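What Moves Under the Finish

Wood flooring is sold by species and color, but its service life is decided mostly by water. A board exchanges moisture with the air until the two reach equilibrium, and it changes width as it does so. Length barely changes. The installer's job is to give that sideways movement somewhere to go.

Benedek Major has inspected failed floors in Prandorport for most of his working life, and his files are organized by moisture reading instead of by address. The harbor keeps summer humidity high. Central heating then dries interiors hard from late fall onward. A solid oak board laid in September at 11 percent moisture content may be down to 7 percent by midwinter, and the gaps appear along every joint at once.

"The customer calls it shrinkage and the seller calls it character," Major says. "I write down the number."

Pattern matters more than most buyers expect. In a straight-laid floor, movement adds up in one direction and can be absorbed at the walls. Herringbone and chevron split it between two. Chevron is the less forgiving of the pair. Its planks are mitered at the ends and meet along a continuous line, so any change in plank width shifts the point of the miter, and a small error is repeated down the full length of the seam.

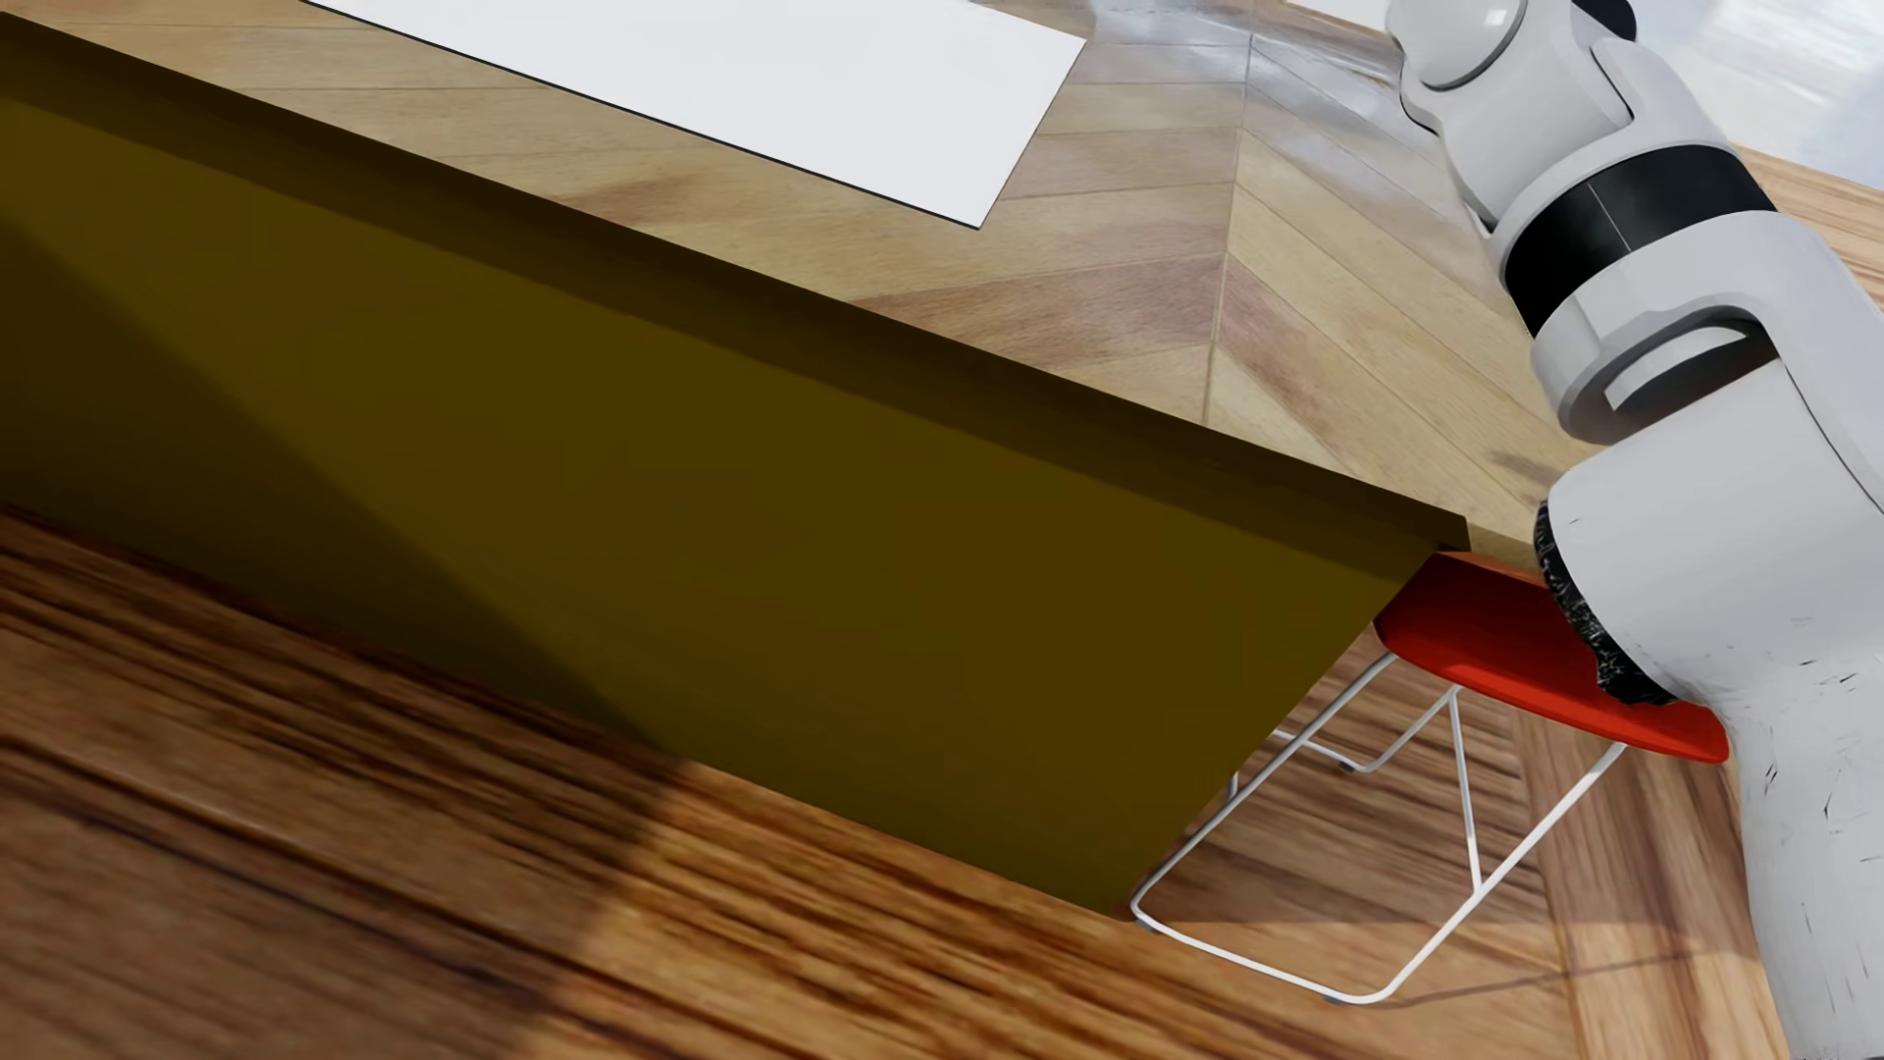
Chevron planks in mixed tones, with the change of direction falling on a single seam.

For that reason chevron is now usually made from engineered stock. The Gemano line, a common choice in the city's newer apartments, bonds a 4 mm oak wear layer to a cross-laminated birch core. The core holds the face to a fraction of the movement of solid wood. The tradeoff is depth. A wear layer of that thickness will take two full sandings, perhaps three with a careful operator, where solid board allows more.

Adhesive is the next variable. Hard-setting products hold the plank still and pass the stress to the subfloor. Elastic ones allow slight travel and return. Petrauskas, a contractor that lays patterned floors only, moved to elastic adhesive after a run of callbacks on concrete slabs. The firm reviewed 209 of its own jobs and found that most failures traced to slabs covered before they had dried.

Finish is generally chosen by appearance, which leaves maintenance to be discovered later. Gloss coatings show scratches and dust under low light and cannot be spot-repaired without leaving an edge. Hardwax oil can be patched by hand but needs renewal in traffic lanes. In open kitchens, where one floor serves cooking, eating and passage, the lane beside the island wears first. 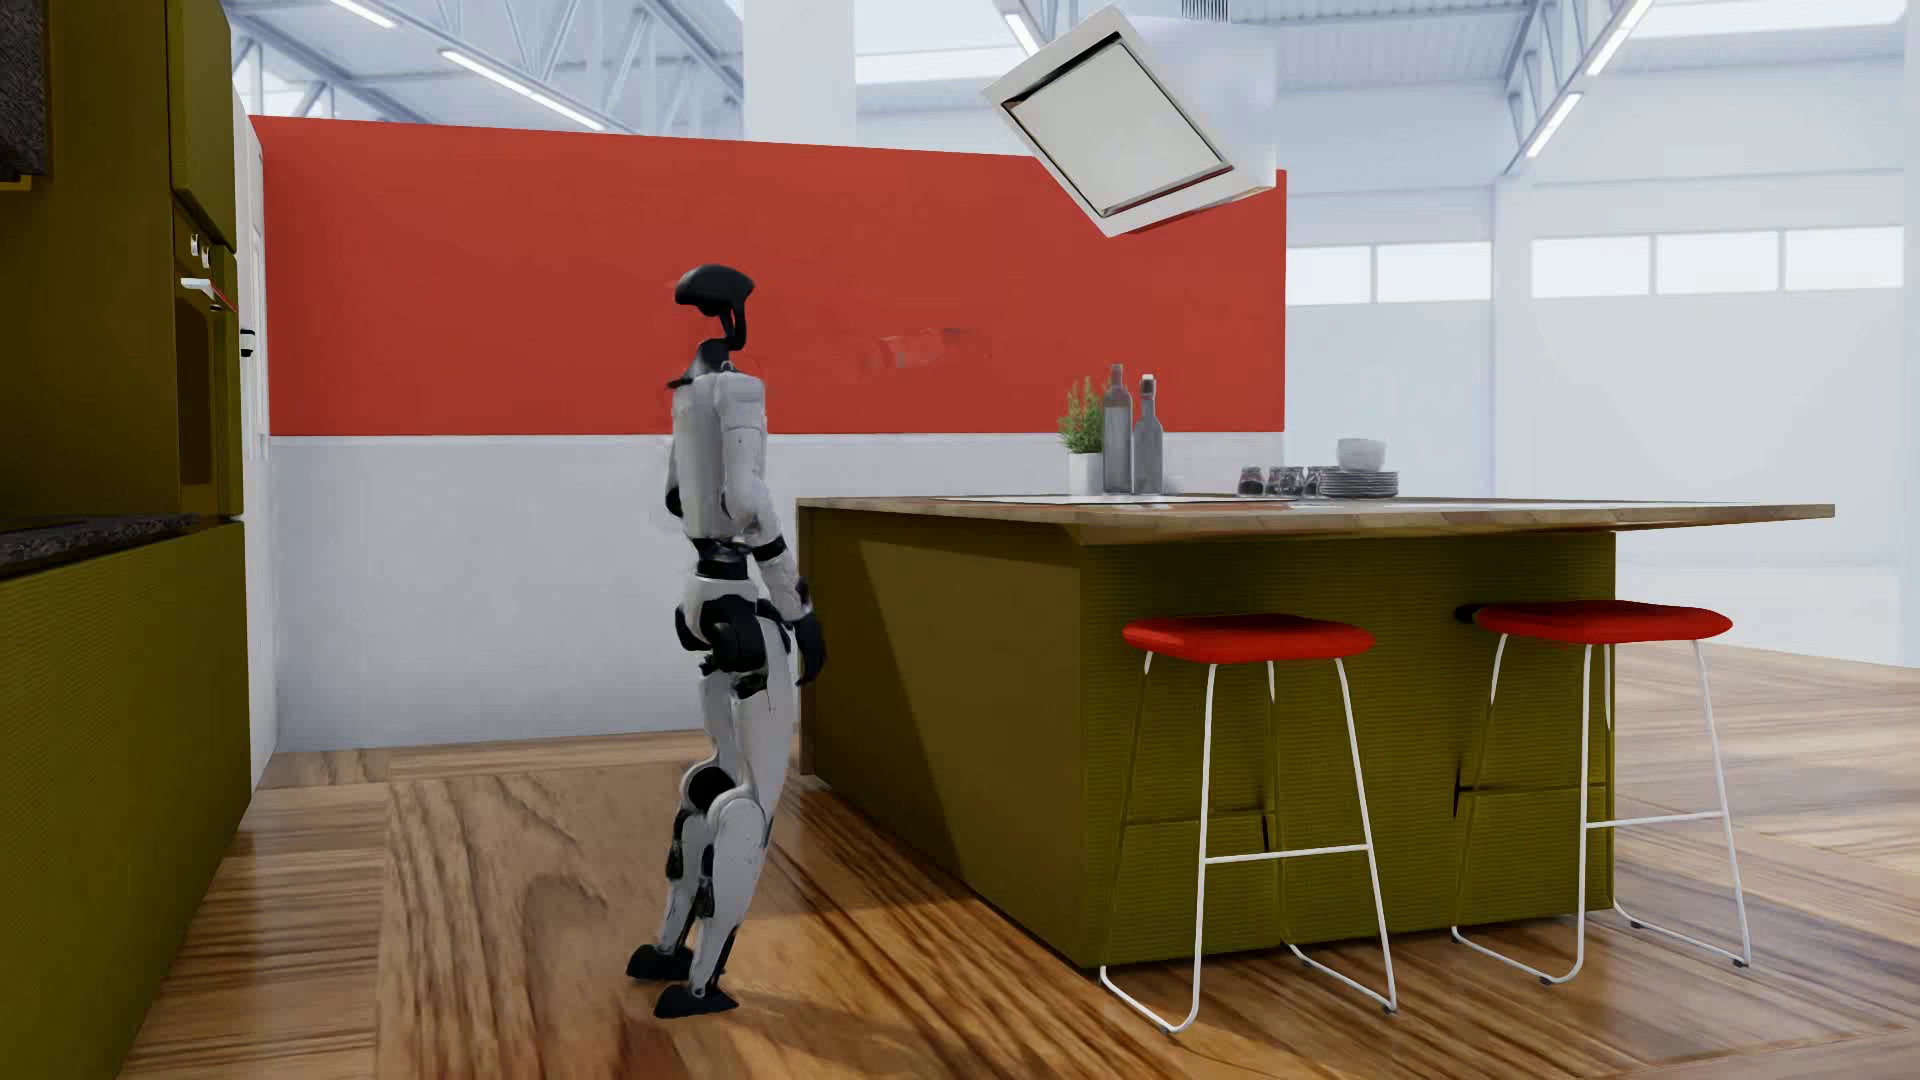 Glossy plank flooring in an open kitchen. High-sheen coatings need even light and regular dusting.

Cunon, a finish supplier, recommends holding indoor humidity near 50 percent all year. Major regards this as correct and seldom achieved. His own advice is to buy a hygrometer, log it through one heating season, and order the floor afterward.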